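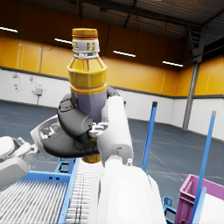
Giving up fizzy drinks at 3 p.m.

20th February

So I've had a soda every afternoon since my first office job, and in January I decided to see if I could stop. I didn't want a big health overhaul with a chart on the fridge. I just wanted to get from lunch to dinner without feeding quarters into the machine by the elevators (it takes cards now, but in my head it's still quarters).

I lasted 5 days the first time. Then we had a long meeting about the Brotaro account, the one where everybody talks over everybody, and I walked straight out of it and bought a cola. Drank it standing up. It was great!

The second try has gone a lot better, mostly because I quit trying to replace soda with plain water. I know, I know, water is perfect and free. But at three in the afternoon I want something with a taste to it, and a lid I can unscrew and screw back on while I pretend to read email. So I've been working my way through the cold tea shelf at Kongkaew, the little grocery on Skorneck Street. They must have 19 kinds in there and I can't read half the labels, so I pick by color like a little kid.

My notes so far, for anyone in the same boat:

Barley tea tastes like toast. I hated it on the first sip and finished the bottle anyway, and now I buy it every week.

Jasmine is lovely very cold and kind of sad once it's been on your desk for an hour.

Lemon tea is a trap, at least the one I was buying. I turned the bottle around one day and it had 251 calories in it, more than the soda I was giving up! I still get one now and then, but I call it dessert.

The unsweetened green is what I'd tell a beginner to try second. Go barley first, get the shock over with.

I've also started making my own at home, in a big glass pitcher from Trullon that was supposed to be for flowers. Six tea bags, cold water, overnight in the fridge. Take the bags out in the morning or it gets so bitter your ears move. I've forgotten twice.

Do I feel different? A little. I'm falling asleep faster, and I don't get that slump on the drive home where every song on the radio annoys me. My teeth feel nicer too -- could be my imagination. I did have a root beer at a birthday party last week and enjoyed every drop, so please don't picture me as 100 percent reformed.

Next on my list is the roasted rice one on the bottom shelf. If you've had it, tell me whether it's closer to toast or to popcorn, and whether I should buy one or a whole armful.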